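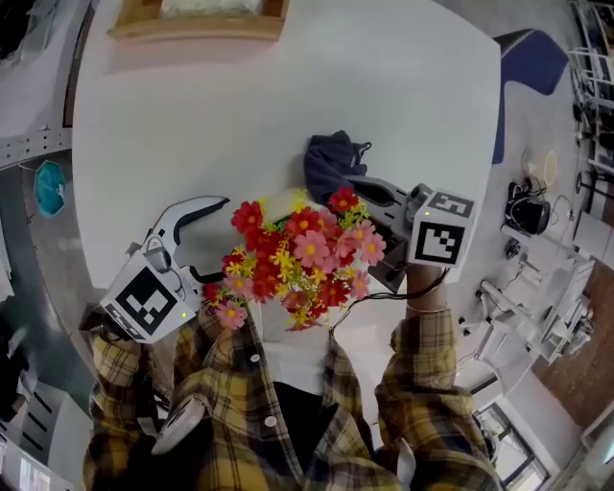
Fake flowers pay for themselves by the second year and then you're saving money forever, says a reply to my last post. OK. Let's do the math on that, because I keep seeing it and I don't buy it.

Start with the price. The Brallmont "everlasting" bouquet is $130 before shipping. The supermarket bunch I get is $8.99 and I buy one maybe once a month, less in winter. So the second year is already generous, and it assumes I never buy real ones again. Everybody I know with fake flowers also buys real ones.

It also assumes the fake ones look OK in year two. Mine didn't. They sat in a window facing south and by May the pink had gone the color of a Band-Aid. The tag said "fade resistant." Resistant to what, I'd like to know. Moonlight?

Now the green claim. Brallmont's page says one bouquet "replaces up to 1000 fresh stems." Look at "up to." Up to 1000 includes zero. It includes the stems I was never going to buy in the first place.

I wrote and asked where the 1000 came from. Got a nice email back saying it was "based on average household use." Whose household? I asked again and got the same email with a different name at the bottom.

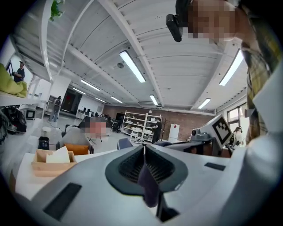
And none of these pages want to talk about what the things are made of. Titari says "silk." Click through three menus and it's polyester petals, plastic stem, wire inside. Call it polyester, then. I own polyester shirts, I'm not going to faint.

Genis says theirs are recyclable. My city's recycling list says no mixed plastic and no wire. So they're recyclable in the sense that I could take the whole thing apart with pliers on a Sunday-ish sort of afternoon and still put most of it in the trash.

Someone will say fresh flowers get flown in from halfway around the world and sprayed with who knows what. Yes! Often true, and I'm not defending that either. But "the other thing is bad" is a sales pitch. It tells me zero about the thing you're selling.

Also, the dust. Cui sells a cleaning spray for fake flowers. 300 ml, and the label says to use it every two weeks. So now my no-maintenance flowers have a maintenance schedule and a refill plan.

I tried a hair dryer on cool instead. It moved the dust to the bookcase.

To be fair, there are good reasons to own them. Allergies. Cats that eat lilies. A hospital ward that won't allow real ones. A hallway with no light where you just want something yellow. "I like how they look" is a perfectly fine reason and you don't need a chart for it.

What I'd want before spending $130: the actual material, how long they hold their color in a sunny room, and who tested it. Brallmont's product page has 89 reviews and I read all of them. Most say "arrived fast."

If anybody has a set that's more than five years old and spent that time near a window, please post a picture. No filter.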